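**Student robot team at Rankin practices for the Stirness competition**

The robotics club of Rankin school will take part in the Stirness student competition this October. The club has six members, and this is their first year in the category for two arms.

In this category, the robots must handle everyday things such as bags, food boxes and toy fruits. Each team has three attempts, and the best one is counted. The students wrote their own control program, called Joken, and they have recorded 177 practice runs with it until now. They say that soft objects are the most difficult, as the shape of a bag is different every time.

The club meets after classes at 4 p.m. New members are welcome also without experience in programming.

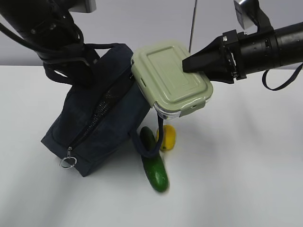
The two arms at practice with a navy bag and a green food container.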